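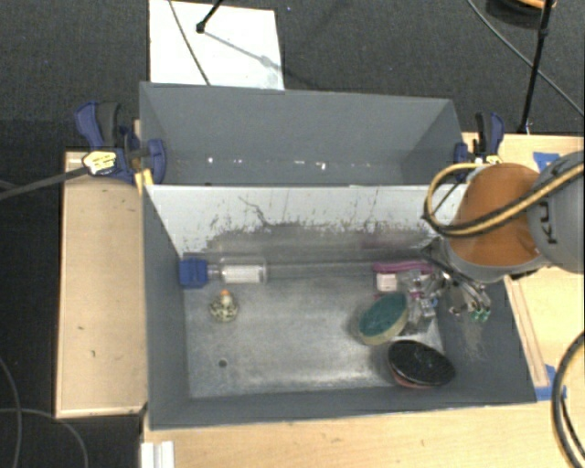

Does it matter how small objects are placed in a bin before sorting? It matters quite a lot, and the free space between them changes the result more than their color.

This was the question of our group project for the course of Jacinto Xolalpa, finished on 19 May 2022. In February we chose mixed household things and two gray bins, one behind the other. We named the two ways of placing Gema (spread out) and Vokamon (in a pile).

We made 31 trials. In Gema every object had free floor next to it, and a person could sort the bin in 19 seconds. Vokamon was slower — crumpled clear plastic was the worst, as it shines and its border is difficult to see. In 3 trials a small block next to a longer item was forgotten.

For the next group we recommend to write down the position of each object before starting.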